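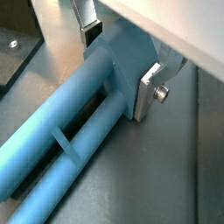 Ukari Twin-Rod Spacer, light blue

Published June | Bellden Parts Desk

Print this page | E-mail this page

The Ukari twin-rod spacer is a one-piece plastic part made up of two parallel cylindrical rods and a rectangular end block. A thin flat crossbar joins the rods partway along their length and holds the gap between them constant. The block has a squared face and a slightly rounded top edge. The finish is matt.

The part is supplied in light blue only. Shade can differ a little between batches and does not affect fit.

Handling

Pick up and place the spacer by the end block, with contact on two opposite faces. Do not lift by the crossbar. Parts may be laid flat on any clean, level surface. Do not stack more than 2 high outside the carton.

Fitting

Offer the rods up to the sockets together and push on the block until the rods are fully home. Keep the force in line with the rods. If one rod binds, withdraw the part and check both sockets for burrs before trying again. No adhesive is needed. The spacer is not intended to carry a side load.

Cleaning

Wipe with a damp cloth and mild detergent. Avoid solvents and abrasive pads, which will mark the surface.

Ordering

Part no. 1184-B
Carton quantity: 192
Half carton: not available
Stock at Predstead: 1,184 pieces
Stock at Castaño: 88 pieces

Orders received at Predstead before noon leave the same working day. Castaño stock is for collection only. Opened cartons cannot be returned. For the earlier spacer without a crossbar, contact the Bellden parts desk and quote the old part number.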